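Hi all – replying to the toy pickup question first, then the other club stuff, so skip to the end if you only want to know what to bring.

> Are we still on for the play nook runs at Trarkik? And is Jedow going to grab small toys, or should we stick to blocks this term? My team has never tried anything that round.

Yes and yes! We're sticking with the small toys. Blocks got boring (sorry, block fans) and the Gusaritz rules give you 60 points for a full tidy-up, so it makes sense to practice on the awkward stuff now. Each run is 47 seconds, same as last term, and I've bumped the log limit up to 3000 lines so you can stop deleting your debug prints.

My advice is to start with the pigs on the floor. They're pink on dark teal, so even a lazy color threshold should give you something to work with. The toys up on the blue shelf are a different problem – you have to think about the side panels before you swing the arm in.

The wrist camera view at the nook, with the shelf toys and then a busier patch of floor:

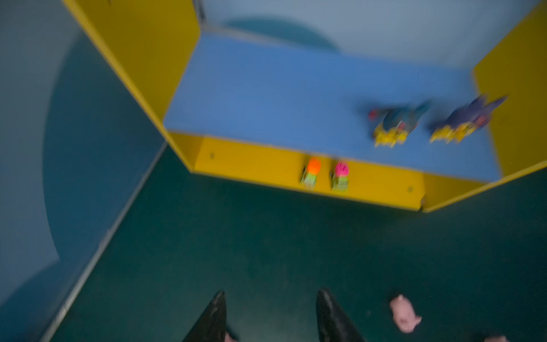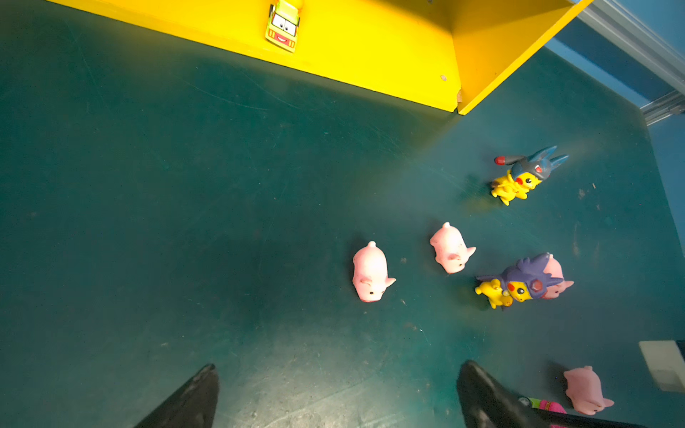

## What to bring

- Your laptop with the Eze branch pulled and built (it takes forever on the club wifi, so please do it at home)
- A charger – the wall outlets are all taken by the arm and the router
- Your scores from last time, if you wrote them down. Ours was 53 and I'd love for somebody to beat it

Doors open at 4:30. See you there!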